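Grodier, 9 January 2020

Raltano Opens Its Spring Floor Care Classes to Everyone in Town

After a long and very happy winter of planning, Raltano is delighted to invite neighbors, new homeowners and the simply curious to its free floor care classes, starting in March at the Brukden hall. There are 60 places in all, and coffee is on us!

"People love their wood floors, and they worry over them too," said Tumaini Rotich, who will teach the classes. "Come with your questions — even the little ones — and we'll work through them together."

Pale wood, with its streaks and small knots, gets an evening to itself.
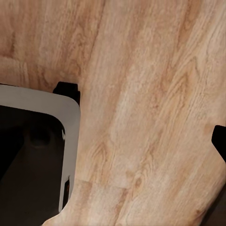
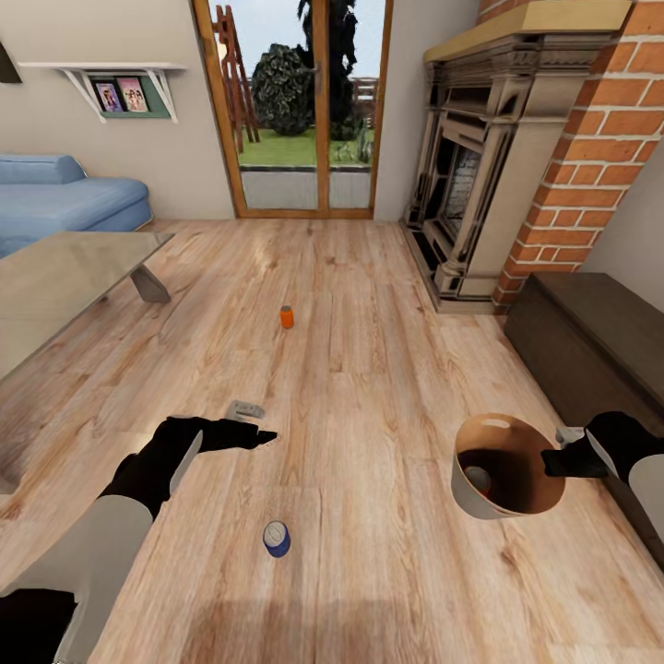
Places can be booked at the Raltano front desk, and anyone who brings a friend will go home with a soft floor cloth for each of them.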